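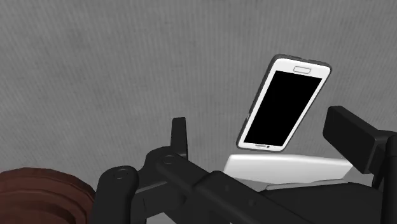 Credit: Halvard Isaksson / Westlow

Westlow Acoustic Wall Panel

We love a quiet stairwell, and the Westlow panel is the best thing we've found for getting one. It was made for apartment blocks and shared housing, where every slammed door travels up four floors, and it goes straight onto blockwork or plasterboard with the Geletti rail (supplied in every pack).

Each panel is 540 mm wide and 70 mm deep, with a felt face over a mineral core. Fit them edge to edge, or leave a gap and let the wall colour show through — both look lovely!

Architects Ouali used 177 of them in the lobby and corridors at Dallura Court, and you can now hold a conversation by the lifts without raising your voice.
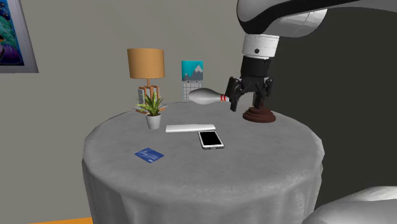
Round table with a grey cloth.

Colours: chalk, moss, slate, brick
Width: 540 mm
Depth: 70 mm
Fixing: Geletti rail, screws included
Cleaning: soft brush or vacuum, no water

Cut panels to length on site with a fine-toothed saw. Sample packs go out every Thursday — do ask for the moss, it's gorgeous in daylight.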